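Handout 4: From Camera View to Gripper Command
February 23, 2022
Achilleas Pappas

Work in pairs. Each pair gets one log from the Treloar set. Read the log first, then write the planner.

1. Every view has its own coordinate frame. A point found in a gripper view must be moved into the table frame before the planner sees it. Use the transform stored with the same time stamp.

2. Clear plastic is hard on depth estimates. Mask the lid first and fit the cup axis from there.

3. The gap between the fingers is a number in the log. Do not guess it from pixels. Log 13 has 822 samples, of which 695 are usable. Drop the rest before fitting.

4. The planner outputs an approach point, a grasp point and a finger width. Stop the approach 15 mm short of the grasp point and check the pose again.

Views for part 2, one from head height and two from a gripper:

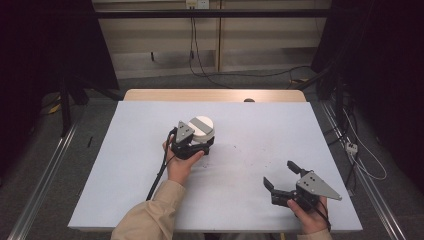
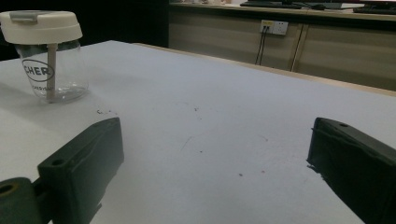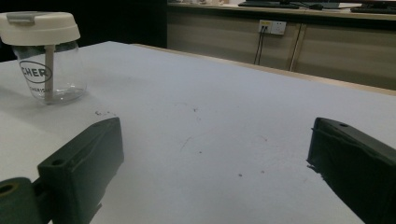 Why check the pose again before closing the fingers?

The first estimate is made from farther away, so a small angle error turns into a large position error at the grasp point. A second estimate taken close up removes most of it.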